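How to Oil a Wooden Dining Table

An oiled table is easier to live with than a varnished one. You can fix a scratch on a Saturday morning without stripping the whole top, and the grain keeps its colour instead of disappearing under a plastic-looking film. The trade-off is upkeep. A table that gets used every day wants a fresh coat once a year, and more often where plates and elbows land.

These steps are for bare or previously oiled timber. If your table has a polyurethane or lacquer finish, you'll need to sand that off first. To find out, put a drop of water on the underside and leave it for ten minutes. If it soaks in and darkens the wood, you can go ahead. If it's still sitting there as a bead, the surface is sealed or well waxed.

What you'll need

Hardwax oil or a food-safe tung oil
Sandpaper in 120, 180 and 240 grit
A cork sanding block
Lint-free cotton rags
A white non-abrasive pad
Mineral turps
Nitrile gloves and a dust mask

I use Gomix hardwax in the matt. The satin is fine too but shows fingerprints.

Step 1: Look at the top in low light

Before you sand anything, look across the table in the early morning or late afternoon, when the sun comes in low. Scratches and old ring marks that you can't see at midday stand out clearly. Mark them with a bit of masking tape. Check for uneven colour as well. Timber near a window changes faster than the rest, and a bowl or placemat left in one spot for months will leave its shape behind. 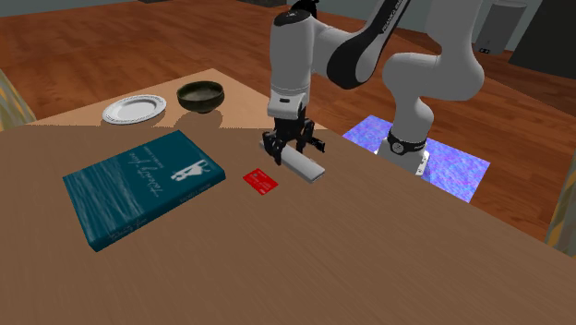
Plate and bowl at the sunny end of the table.

If there's a real colour difference, take the whole top back evenly. Sanding only the faded part gives you a third colour.

Step 2: Clean

Wipe the top with a rag dampened in mineral turps to lift grease and old wax. Do it twice around the places where people eat. Let it dry for at least an hour with the windows open.

Step 3: Sand

Start with 120 only if there are marks to get out. Otherwise begin at 180. Always go with the grain, using long strokes that run right off the end of the board. Don't lean on the block. On a veneered top skip the 120 altogether and go gently, as there's very little thickness to play with.

Finish at 240 and stop there. Going finer polishes the wood and the oil has trouble getting in. Vacuum, then wipe down with a barely damp cloth. The grain will lift a little. Once it's dry, one light pass with the 240 knocks it back.

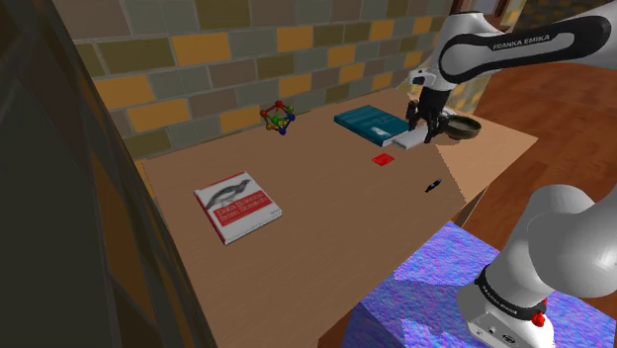 Do the edges by hand with a folded piece of paper and no block, or you'll flatten any rounding. The ends of the boards are thirstier than the top and will go darker when oiled. Sanding the end grain one grit finer evens this out — my neighbour Pichit taught me that after seeing my first attempt.

Step 4: Oil

Stir the tin, don't shake it. Pour out a small puddle and spread it with the white pad, working in sections you can comfortably reach. Thin is the rule. Wait 15 minutes, then buff off everything that hasn't soaked in with a clean rag. Anything left on top will dry tacky and you'll be sanding again.

Leave it overnight, rub lightly with the pad and put on a second coat the same way. Most tables don't need a third.

Step 5: Let it cure

You can set light things on the table after a day, but the oil takes a week or more to harden fully. Use placemats during that time and wipe up spills straight away. No tablecloths, especially vinyl ones.

Getting rid of the rags

Oily rags can heat up and catch fire by themselves if they're left in a pile. Lay them flat outside on concrete, well away from the house, until they've gone stiff, or soak them in a bucket of water. Never put them straight in the bin.

Between coats

Wash with a soft cloth and a little mild soap. Skip spray cleaners, particularly anything with vinegar or ammonia. For a small water mark, rub the spot with the pad and a few drops of oil, wait 15 minutes and buff dry.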